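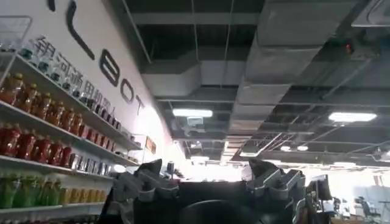 The Bus to Trandau

Teodor Munteanu came to the bus station in Grusham at a quarter to five in the morning, with one bag and a cake in a box. The cake was for his sister. She had asked for photographs of their mother, but he could not find them, and so he brought a cake.

The ticket window was closed. On the bench sat a woman in a green coat, who was peeling an egg very slowly and putting the pieces of shell in her pocket.

"Is it here for Trandau?" he asked.

"It is here for everything," she said. "There is only one door."

He sat down at the other end of the bench and held the box on his knees. It was March and the heating was already turned off. He could hear a radio behind the wall, with a man reading the prices of grain.

"You will crush it if you hold it like this," the woman said. "Put it between us."

He put it between them. She told him her name was Khrystyna Karpenko and that she was going to Stikska, four stops before Trandau, to sell a house. It was 193 Mill Road. It had belonged to her aunt, and before her aunt to a dentist called Nazarenko, who kept bees on the roof until the neighbors wrote a letter.

"Is it a good house?" Teodor asked.

"It is damp. But it has a pear tree." She ate half of the egg. "And you, what do you do in Trandau?"

He wanted to say that he was visiting his family. It was the sentence he had prepared for the man at work, and for the neighbor who would water the plants.

"My sister and I have not spoken for five years," he said. "Now she has written to me. She wants the pictures of our mother, and I have lost them."

"All of them?"

"There was one envelope. I moved apartments two times. I think it was in a drawer of a desk, and I gave away the desk."

Khrystyna Karpenko thought about this. Outside a driver was walking around his bus and kicking each wheel.

"Did you tell her?"

"No."

"But you made a cake."

"I bought it," he said. "I have put it on a different plate."

She laughed so loud that the radio behind the wall was turned down. Then she offered him the other half of the egg, and he took it, though he did not like eggs without salt.

They got on the bus together but sat in separate rows, she by the window and he behind her with the box on the empty seat. The road went along the river and then away from it. He slept a little. When he woke up, it was light, and the fields had water standing in them, and he was trying to remember his mother's kitchen. He could remember the curtain, and the clock that was always fast, and her hand pushing the flour together on the table. Her face came only from the side.

At Stikska the woman stood up and buttoned her coat.

"Tell her at the door," she said. "Before you take off your shoes. After the shoes it is more difficult."

"And if she closes the door?"

"Then you still have your shoes on."

She climbed down. He saw her cross the square, stop, and empty the eggshell from her pocket under a bush.

He moved the box to his knees again and began to practice the first sentence, quietly, so that the driver would not hear.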